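Drinks dispensers in the booth area: setting up, filling and cleaning

The cold drinks dispensers at Miscombe have been in regular use since November, and the arrangements below now apply to all floors. Please read them before your team's turn on the rota. Questions go to Vasiliki Margaritis.

Each dispenser is made up of a clear reservoir, a lid, a base with a tap and a separate drip tray. The reservoir lifts off the base for filling. Carry it with both hands and refit the lid before anyone draws a drink. Water and the dark drink have a dispenser each, and the two reservoirs are not to be swapped, as tea stains the inner wall and the taste carries over.

Drip trays go directly under the taps. Most of the spills reported last month came from trays that had been pushed to one side during wiping - the tabletop is level, so water spreads to the benches quickly. Empty each tray at the end of the morning and again before locking up. 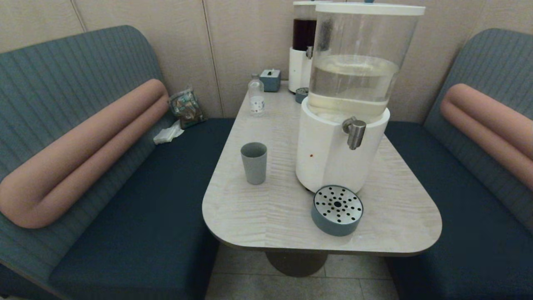 Taps should be taken apart every 20 days. Unscrew the nut inside the reservoir, remove the 3 washers and soak everything in warm water with a little descaler. Rinse twice. Replacement washers are kept in the Jernico box on the lower shelf, part number 114.

Cups and bottles left on the table at closing time will be moved to the sink. Label anything you want back.

Eftychia Chrysikopoulos is collecting names for the January rota and has room for two more people on the early turn. Her extension is 139.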